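Open Day at the Skoven Shared Workshop
Filed under: Visits

The doors opened at 10:15 and the coffee ran out at 10:30, so by workshop standards the Monday started well. Skoven rents benches by the month to people whose spouses have asked for the dining table back.

The build everybody drifted toward is called Tadora. It is supposed to take flat things from your hand and put them away in order, a job I have managed without assistance for most of my life, though not the "in order" part. The gripper has bright green pads on its fingertips, and a long slotted black rack lies on the table. Handing over a thin card turns out to demand better manners than handing one to a cousin.

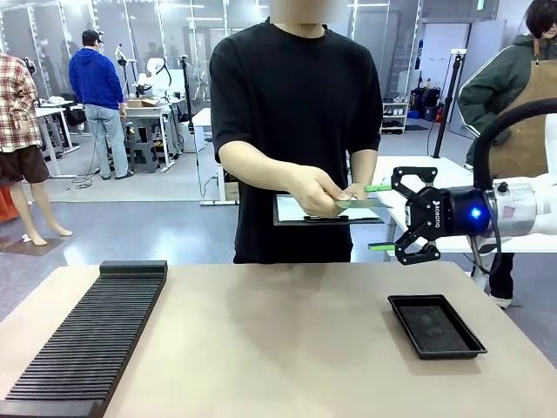 The members have been at it for 14 months of evenings. Their handover routine is on version 4, and version 3 is spoken of in the tone people use for a former landlord. I asked what it would cost to build one at home and got a long answer about cables.

After the cards came the rods. A rod offers less to grab, and you hold it upright by the end and try to look trustworthy. 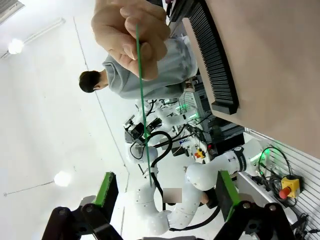
Pranard Workshop Letter, No. 14, page 3

I stayed until lunch and left with a bench application, which is still on the dining table.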